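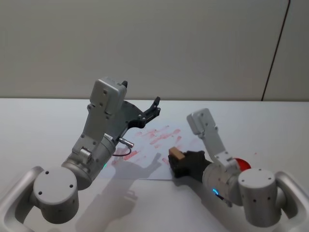 4 min read

Harbor Days > Diary > Summer

Older | Newer | Archive | About

2020-08-09

Up before the alarm again, and down to the seawall with my thermos and the folding stool by the time the sky was going pink over the breakwater. The radio had promised fog and I nearly stayed in bed because of it, but there wasn't a shred, only a bit of haze sitting out past the bell buoy, and so I had the whole morning of it, and what a morning!

The Skadar came in first. I have been waiting for her since April, when she was supposed to call on her way north and got sent somewhere else at the last minute (I had made sandwiches and everything). She is a general cargo ship, the old-fashioned sort with her own cranes, 181 meters long and painted a dark green that has gone chalky along the waterline. I had always pictured her as bigger, I suppose from the one photograph I had of her, which must have been taken from a rowboat. She came in very slowly with the tug Mulcahy on her stern, and she had a lovely deep whistle that I could feel in the stool.

Now, the Mulcahy. I have a soft spot for her that I can't entirely defend. She's 38 years old, she smokes when she's asked to hurry, and the newer tug on the other side of the basin could do her job with half the fuss. But she has a proper funnel and a wheelhouse you can see people in, and the mate waves. He waved today, with a mug in his hand. I waved back with mine and slopped coffee down my good jacket, which is soaking in the sink as I write.

Yolanda Puma turned up while they were still getting lines ashore, with her dog and a bag of peaches. She worked in the pilot office for years before she retired and she still can't watch a ship being tied up without muttering at it. "Slack, slack, give him some slack," all the way through, under her breath, and the dog looking up every time in case it was meant for him. She told me the Skadar used to have a sister, the Prevau, that came here with newsprint rolls in the hold and a very grumpy cook who bought all his onions at the market on Dock Street and argued over each one. The Prevau was sold and scrapped some time ago. I'd never heard of her and I was sorry to have missed her, so I've written her name in the back of the book with the other ones I was too late for.

We ate two peaches each and had a long talk about the ferry. The Ovbridge is still laid up on the north side, tied where she has been all season, and there's a streak of rust coming down from her anchor now that wasn't there in spring. Yolanda thinks she'll be back in service next year. I am less sure. I took her across with my father when I was 9, on a day so rough that they stopped selling soup, and I would hate to think I've already had my last ride on her without knowing it. I said something like that out loud and Yolanda gave me another peach.

After she left I stayed on longer than I meant to. A sailing school went by in a ragged line, twelve little boats and one instructor shouting, and then a dredger that I couldn't put a name to because there was a tarp hung right over it. I looked her up at home in the big register and I have it down to two possibilities, neither of which I like very much. I'll try again if she comes back out on the evening tide.

The Skadar had her hatches open by lunchtime. Bagged something, from the look of the slings, though I was too far down the wall to see what. The board outside the harbor office has her leaving from berth 12, and I asked the fellow at the gate when that would be, and he said when she's empty, which I suppose I deserved.

My neck is sunburned on one side only, from facing the channel. Leftover chicken for supper and one more peach. I must remember to oil the hinge on the stool, and to ask Yolanda whether she has any pictures of the Prevau, even a blurry one.

14 likes 3 comments 2 shares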